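Two-arm table cell, three-finger gripper drops soft stuff

Fekuvau Forums > Cells & Workholding > Setup and Maintenance

torque_muffin
Posted Sunday, November 20, 2022

Hi all! I look after a two-arm cell at our Takosham shop. One arm has a three-finger gripper, the other a plain parallel jaw, and they share a table and sort light packaging. Since October the three-finger side has been losing parts on the way to the bin, maybe not every run but enough to bug me. I already cleaned the finger pads, redid the tool center point, and dropped the speed to 40 percent. It got better for a day and then went right back. What would you check next?

gearlash
Cable. It's always the cable! If the loop at the wrist is too short it tugs when the last joint winds up, and your fingers end up a hair off from where you taught them. Got a picture of yours?

torque_muffin

Sure, and thanks for looking.

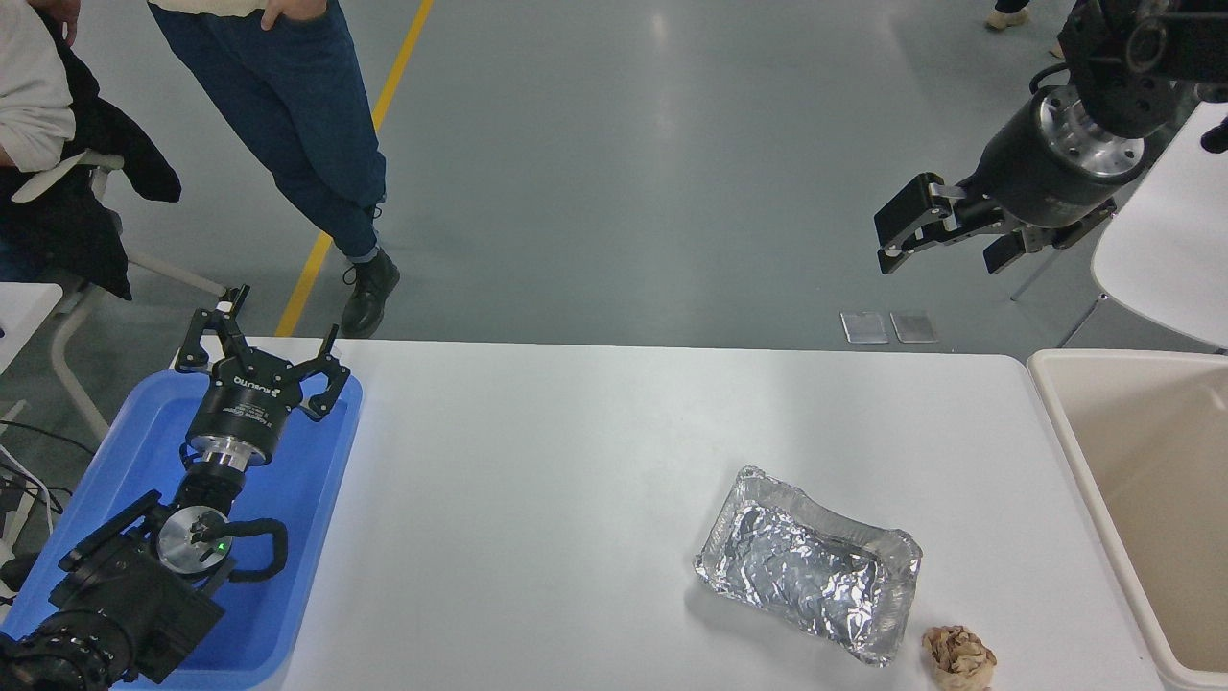 The three-finger arm has 900 hours on it and I've never touched the cable routing, so gearlash may have a point. I set that side up from the old Jullusbridge notes, which say to leave enough slack for a full turn of the wrist and then tie it down behind the joint. Mine loops out to the side of the joint and back, and I never tied it to anything. The foil tray and the balled-up brown paper are the kind of parts I mean. The foil is the worse one, because the fingers squash the rim and then it slides.

pallet_jackie
Going to disagree with gearlash here. A tugging cable gives you a bad position, and you'd see that on hard parts too. Dropping only the soft stuff sounds like grip force to me. What's it set at?

gearlash
You might not see it on hard parts, they center themselves in three fingers. Foil won't. I'd still strap that loop before touching anything else.

torque_muffin
Force is on 4, same for everything. Hard parts are fine, for what it's worth.

pallet_jackie
Well there you go. Put foil on 2 and make it its own recipe, and close slower. Or hand the foil to the parallel jaw and let the three fingers have the paper. We did that on our Pană line and I haven't thought about it since.

bin_there
I'd also tidy up the cables hanging by the blue tray while you're in there. Ours sat in a heap like that and a plug worked itself half out, took me a whole afternoon to find.

torque_muffin
Ugh, fair, that bundle has been on my list forever. OK, I'll strap the wrist loop tonight and run it with no other changes, then try force 2 on the foil tomorrow so I know which one did it. Will post what I get.

gearlash
Spin the wrist both ways by hand after you strap it, slowly!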